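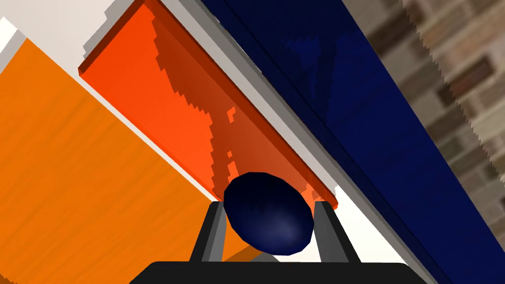
Reports > Grants > Cleltach Listening Line
Last updated: 06/10/2018

Cleltach Listening Line: progress report to the Nishimura Fund

Dear friends at the Fund,

We owe you a proper account of how the line has been getting on, and we're glad to be writing it, because it has been a good stretch for us (a tiring one too, but good). Your grant pays for the evening telephone service for people in and near Prultham who look after a relative at home, and for the training of the staff who answer it. We'll take the calls first, then the training, and then the two or three things that haven't gone the way we told you they would.

The calls

We took our call number 1000 this spring, a good deal earlier than we had planned for. Most callers are looking after a husband, a wife or a parent, and a growing share are adult children who also have jobs and kids of their own. They tend to ring once the house has gone quiet. Very few begin by saying they are upset. They begin with a question about pills, or a form from the county, or whether it's normal for someone to sleep so much in the afternoon, and it can be a long while before the other thing comes up, the loneliness or the temper they lost that morning and feel sick about.

We had expected to hand out a lot of information, and we do keep the big binder of local services up to date, but the calls have been longer and slower than our first plan allowed for. We had set 25 minutes aside for each one. That was too tight, and the listeners told us so in the very first month. The limit is now 50 minutes, with a gentle check partway through so that the caller knows how much time is left. It does mean fewer calls in an evening. We think it was the right choice, and we'd like to talk with you about what it does to the target in our original proposal, which was written before any of us had sat through a shift.

Training

We now have 21 listeners who have finished the whole course and answer calls without someone beside them. The course itself has changed a fair amount. We dropped most of the lecture on the stages of grief, which people found interesting but never seemed to use, and put in much more practice with silence. It sounds like a small thing! New listeners hear a pause on the line and rush to fill it, usually with advice, and it takes several evenings of paired practice before they can let it be.

The session on guilt and anger was rewritten from top to bottom after the winter group told us it felt like being read to. It now runs on made-up calls that the trainers act out, and the groups since then have asked for more of it. We've also added a short part on what to do when a caller says something that worries us about safety, theirs or the relative's, with the steps printed on a card by each phone.

Looking after the listeners

Every shift ends with a short talk between the listener and the shift lead. These were optional at the start and hardly anyone stayed for them, what with the drive home and dinner waiting. We moved the talk inside the paid hours, and attendance has stopped being a worry. Leads are asked to keep it plain: which call is still on your mind, and is there anything you want to hand over before you go.

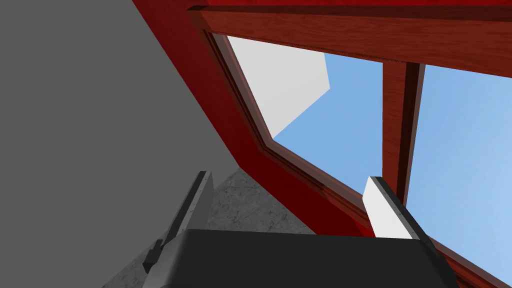

What happens if a caller needs more help than the line can give?
The listener offers to pass their name to a licensed therapist or to their own doctor's office, with the caller's permission, and we call back within the week to find out whether the appointment was made.

That call back is new, and we're very fond of it. Before we started it we had no idea how many people took down a phone number and then never used it. Some were put off by the cost, others couldn't leave the person they care for long enough to get across town. For that second group we've begun working with the Stedesico respite service, which can send a sitter for an afternoon.

What has been harder

Spanish-language evenings are behind schedule. We have the materials translated, and we like them, but we haven't hired enough bilingual listeners to cover even one regular evening, and we didn't want to announce something we might have to cancel. The job notice has gone out again with better pay attached.

The caller survey is also thin. People are kind on the phone and say they'll fill it in, and then life takes over. We are going to try asking two questions at the end of the call back in its place.

Money

Spending is close to plan. Phone costs came in under, and wages came in over because of the paid talk time. We'd like your approval to move the phone savings across to wages, and the revised budget page is attached for you to look over.

Next

The next training group starts in August. You would be very welcome to sit in on a practice evening if you're in Prultham then, and there is always coffee.

With warm thanks from all of us at Cleltach

6 shares
2 comments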